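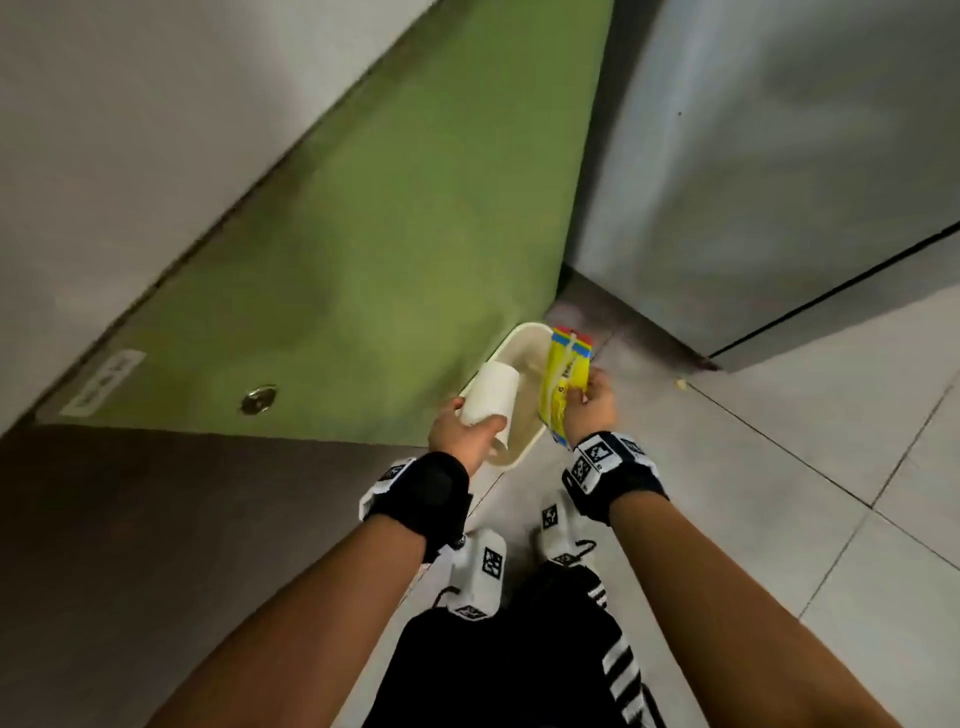

Unit 4: Recording hand demonstrations with the Nillis wrist rig

Plukdale Shared Workshop, home robotics course

In Unit 3 you built the arm and got it to move between saved positions. Saved positions work as long as nothing on the counter moves. For tidying jobs that is never true, so in this unit we record a person doing the job by hand and use the recordings to train the Mivel arm. You need two finished wrist bands, the head camera, a laptop with Grønli installed, and an ordinary room with a job that needs doing.

Parts check

Each wrist band has a black strap, a printed marker panel that sits on top of the wrist, and a sensor box that hangs underneath with its own marker. A cable leaves the bottom of the box. The straps are the same for left and right but the marker sheets are not. Print both sheets at 100 percent scale and measure one large marker with a ruler before you glue anything. It should be 47 mm along the side. If your printer has shrunk the page, every distance in the recording will be off by the same amount, and the software will not warn you.

Glue the markers to flat plastic only. A marker that curves around the strap will be found in some views and lost in others. Matte paper is better than glossy, and clear tape over the top is a bad idea under ceiling lights.

The finished pair, with cables, comes to 408 grams on the workshop scale. If yours are much heavier you have probably printed the housings solid. Go back to the settings in Unit 2 and print them again with the lighter infill. Heavy bands change how people move after ten minutes or so, and then you are training the arm on tired wrists.

Job A: the small container at floor level

We start on the floor for two reasons. The reach is long, so the bands are far from the head camera, and the corner is tight, so the hands turn in ways they would not at a table. If the tracking holds up down there it will hold up at the counter.

Stand with the container just ahead of your feet and bend forward. Start the recording before your hands come into view. Move one item at a time at first. After that, try it with both hands busy, one holding something bulky such as a paper roll and the other a soft package. Keep your head still while you are placing an item. Fast head turns blur the picture, and a blurred marker is the same as no marker as far as the software is concerned.
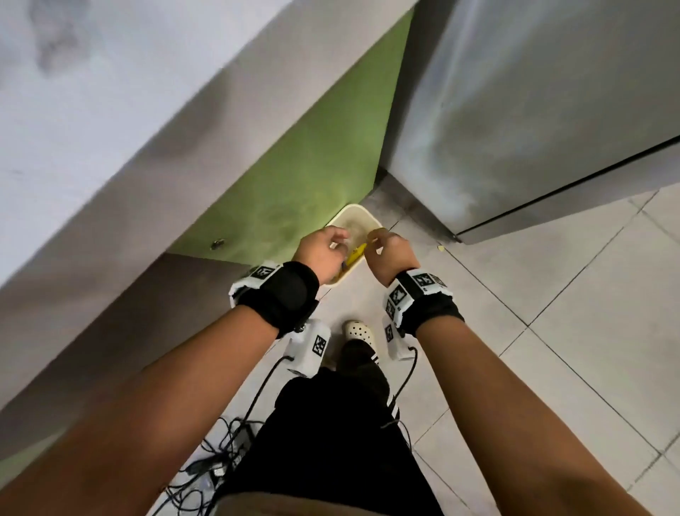
Page last changed: May

Watch the fingertips in your playback as well as the bands. The band tells the software where the wrist is, but the pinch has to be read from the camera view. If your thumb and index finger are hidden by the back of your hand, the gripper will have no way to learn when to close. Turn the wrist slightly outward until both fingers can be seen. It feels odd for the first few tries.

Cables. Let them hang from the boxes and give yourself plenty of slack on the floor. Keep the spare loops to one side, away from your shoes. Do not tape the cable to the forearm. Students at the last course did that, and the tape pulled the strap around by a few degrees each time they reached. The recordings looked fine and the training result was poor, and it took us two evenings to work out why.

Do not correct your mistakes in a hurry. If you drop something, pick it up at the same speed you have been working at and carry on. Mark the recording with the letter D in the log. Those are useful later and should not be deleted.

Job B: sorting cutlery into the tray

Job B uses a four-compartment plastic tray set at the back of the counter, against the wall. The order from the left is forks, knives, spoons, and the last compartment is left free for now. Everything stands upright with the handle end down. Spread the loose pieces across the counter in front of the tray. They should overlap a little, as they would if you had tipped them out.

Sort from the top of the pile down. You may hold one piece with the left hand while the right hand takes another, and you should do that if it is how you would do it normally. The point is to record ordinary two-handed work. Do not line the pieces up first to make it easier. 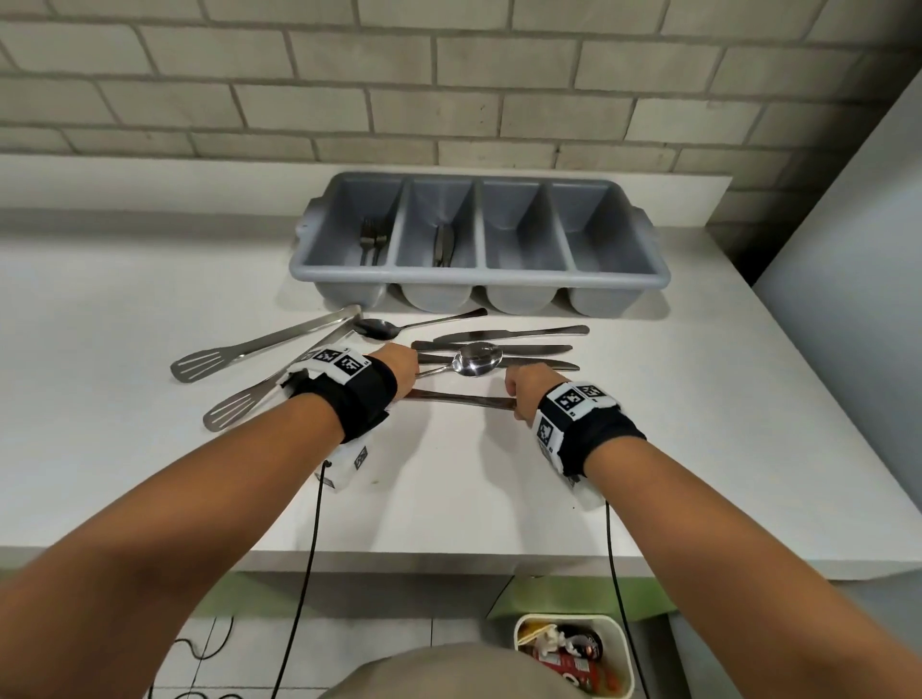 Shiny metal gives the depth estimate trouble, spoons most of all. The bowl reflects whatever is over it, and the software will sometimes place the surface several centimeters below the counter. We deal with it in the cleanup step by clipping anything lower than the counter plane. To get that plane, record ten seconds of the bare counter before you put anything on it. People forget this one more than any other step.

Long utensils that do not belong in the tray can stay on the counter. The arm needs to see pieces that are left alone. Leave them in place for the whole recording and sort around them.

Cleanup and export

Open the recording in Grønli and step through it at quarter speed. Check these before you export:

Both wrists are tracked from the first reach to the last release.
No gap is longer than half a second. Short gaps are filled in automatically.
The left and right bands have not been swapped. If they have, the plotted arms will cross.
The clip starts and ends with empty hands.

A full set for one student is 86 clips across both jobs. You do not have to record them in one session, and it is better if you don't — changes in daylight help. The sample set on the workshop drive has 598 clips from earlier groups, and you may mix your own with it for the training exercise in Unit 5. Keep yours in a separate folder so you can compare the two results.

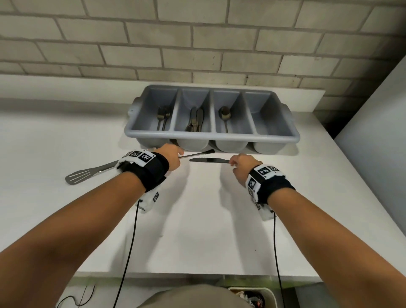

Deolinda Vieira

Notes for the second session

Pick up two pieces at once, one in each hand, and bring both to the tray. Place one, then the other. The Mivel software treats each hand as its own track, so you can train a single arm on either side, but the waiting hand needs to be steady. Hold it low over the counter, clear of the tray.

If a compartment already has pieces in it, angle the next one in from the front. Coming straight down tends to knock the others over, and the gripper is wider than your fingers, so it will do worse than you did.

Bring your exported clips and your paper log to the next session. Charge the laptop first. The outlets on the long bench are still out of order, and the extension cord has to be shared with the soldering station.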